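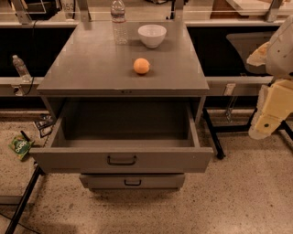 I stopped paying for a gym in October and started walking to work instead. It's 2 miles each way, mostly flat, along Cornus Avenue and then over the rail bridge. I had a pair of old running shoes and that was all I needed.

The first couple of weeks were slow. I left too late and got in sweaty. Now I leave at 7:30 and keep a clean shirt at the office. Takeshi Hirose from accounts walks part of the same route, so some mornings we go together as far as the bakery. He walks faster than I do.

The gym was costing me 565 a year and I went maybe twice a month. I've put 400 of that into a decent rain jacket and better shoes, and the rest is still in the bank.

Winter was easier than I expected. Ice on the bridge was the only real problem – I took the bus on those days. My knees were sore through January and then they weren't. I sleep better, too, though I also quit drinking coffee after lunch, so I can't say which one did it.

Next I want to try the longer way home by the reservoir.

Filed under: Everyday, Walking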